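The gripper came up from the Jundcombe workshop in a crate in February, minus its wrist bolts. I replaced them with Gilteck ones, 14 to a bag, and torqued each to spec. The house had no bench, so the build went on in the front room, under the plants.

The task list was short: close on a thin edge, hold, release. I kept the log in pencil. Run 138 was the first in which both blue pads met the work square - the runs before it had all crept left.

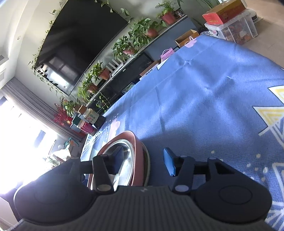

Copper-red rim, shiny center, held on edge. Bowls and the mint-green plate are in the second one.
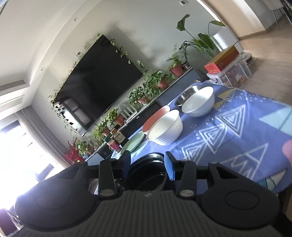

At run 140 I wrote "backlash" and underlined it. The left linkage had 5 degrees of play. I shimmed it with a strip cut from a Van Leeuwen catalog and the play went to zero. Then the radio in the kitchen said Catby had flooded, and the workshop with it.

I read the log through from the first page. The early entries were in the other handwriting, the one that pressed hard. I sharpened the pencil, wrote 141, and closed the jaws.

Copyright 30 June 2021 | Contact | Back to top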